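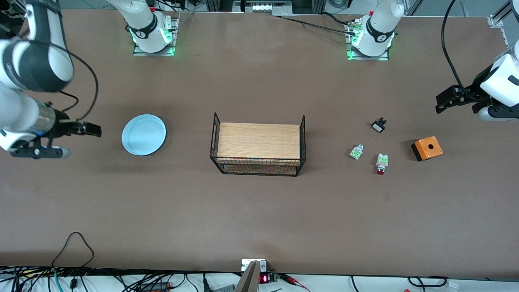 작업 기록: 식기 및 수납 용품 정리
2018년 5월 14일
작성: 스톨리멜 공방 생활용품반

1. 대상
갈색 무광 작업대 위의 둥근 하늘색 접시, 검은색 철망 바구니, 나무판. 나무판은 바구니 안에 넣은 상태로 둔다. 접시는 바구니에 넣지 않고 작업대 위에 따로 놓는다.

2. 배치에 관한 사항
바구니는 작업대 중앙을 기준 위치로 한다. 나무판의 윗면이 바구니 테두리와 비슷한 높이에 오므로, 그 위에 다른 물건을 포개어 얹는 방식은 당분간 채택하지 않는다. 바구니를 옮길 때에는 양쪽 끝의 손잡이를 잡으며, 철망 벽면을 눌러 잡지 않는다. 접시는 테두리가 올라온 형태이므로 뒤집지 않고 바닥면이 닿도록 놓는다.

3. 비품 대장
바구니의 관리 번호는 617, 접시는 42로 등록하였다. 나무판은 2월 대장에 바구니의 부속품으로 기재되어 있었으나 별도 품목으로 분리하여 73번을 부여하였다. 구 대장의 해당 줄은 삭제하지 않고 변경 사유를 병기한다.

4. 협의 내용
빌고트 엥에브레첸 씨는 나무판을 바구니에서 꺼내 세워 보관하는 방안을 제안하였다. 선반 칸의 폭이 750mm이므로 공간상의 문제는 없다. 다만 세워 둘 경우 받침이 필요하며, 현재 보유한 드로르넬 받침은 다른 작업대에서 사용 중이다. 받침이 반납될 때까지 현행 방식을 유지하기로 하였다.

5. 미결 사항
- 나무판 표면의 오일 처리 여부 확인. 입고 서류에 기재가 없음.
- 접시 보관용 완충재의 규격 결정.
- 철망 바구니 바닥에 깔개를 둘 것인지 검토. 하우글란 창고의 재고를 먼저 조회할 것.

대장 수정본은 공용 서류함 두 번째 칸에 비치하였다. 접시의 보관 위치는 완충재 규격이 정해진 후 추가 기입한다.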